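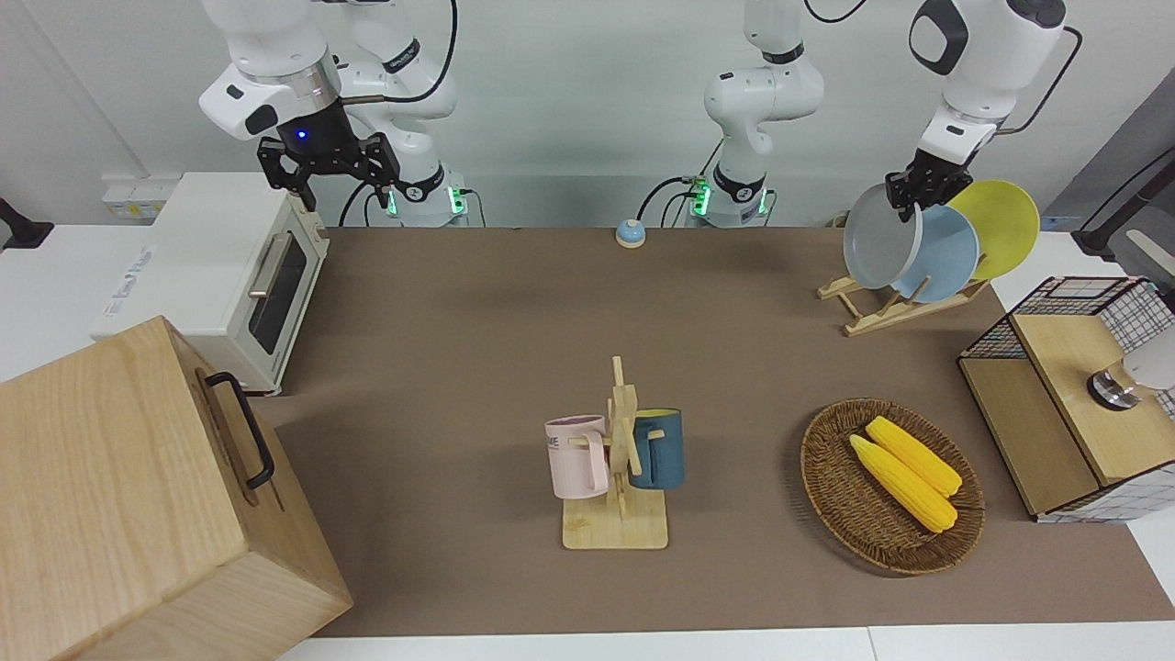
Nukthorpe Shared Kitchen Corner
Progress report to the Hester Fund, October
Prepared by Ro-un Jin

Dear Min-kyu Ok and colleagues,

I'm very happy to be writing this one! When I sent our last report the kitchen corner was mostly a floor plan and a pile of catalog pages, and now people are making toast in it. Thank you again for moving the second payment forward. It meant we could get the small equipment in before the fall evening classes started.

Furnishing

The brown tabletop went in first and it was the right color to choose (I had argued for white, and I was wrong). Crumbs and coffee rings don't shout at you from across the room, and the pale wall behind keeps the whole corner bright even late in the day.

The toaster oven is the cream-white one with the dark glass door. We looked at a bigger model, but it would have taken up the space we wanted for the mugs, and this one does a tray of cheese toast for a class break without any trouble. It lives at the left end, close to the outlet, so there's no cord running across the place where people work. The silver door handle shows fingerprints, so we've added it to the wipe-down list.

The light-wood box with the black metal handle has been a surprise favorite. I ordered it mainly to match the mug tree, and I like how the two look together -- the grain is lovely and it makes the corner feel more like somebody's home than an office pantry. We haven't settled what should be kept in it long term. Bread is winning so far, with tea a close second.

Mugs and dishes

Our old arrangement was a cardboard carton under the sink, and you may remember what I wrote about that in the spring. The mug tree has a square base and feels steady when you lift a mug off one side. The pale pink mug and the dark teal one with the tan rim came out of the Brasov evening group's donation drive, along with the gray plates. I love that the mugs don't match. People have already picked favorites, and newcomers get offered one instead of having to ask where things are.

Plates go in the dish rack at the right end and air-dry there. This has cut down on the damp towels a great deal. A second rack would help on class nights, and I've priced one below.

The bell

The little blue-topped bell near the back was Pyo's idea, from the Brasov group. One ring means the food is ready, and the language students next door come in by themselves. It replaced shouting down the hallway, and the children's class would ring it all afternoon if we let them!

Use so far

The corner is open 5 evenings a week. We've served more than 200 hot drinks since opening, going by the tally sheet on the door, and the Brasov group now cooks a shared supper there once a month. Two of their members have asked to run a simple baking session, which I'd really like to say yes to.

Budget

We have $400 remaining in the equipment line. With your approval I would spend it on:
a second dish rack
6 more plates
a small set of oven trays
a shelf label holder and hooks for towels

Anything left over would go to dish soap and sponges, which we underestimated.

Still to do

The wall behind the table needs one more coat of washable paint. The cleaning rota is drafted and being argued over in a friendly way. I also owe you the signed receipt for the tabletop, which I'll scan and send separately.

If you'd like to visit, come at 6 p.m. on a class night, when supper is usually coming out and the pink mug will be taken.

With warm thanks,
Ro-un Jin
Nukthorpe Shared Kitchen Corner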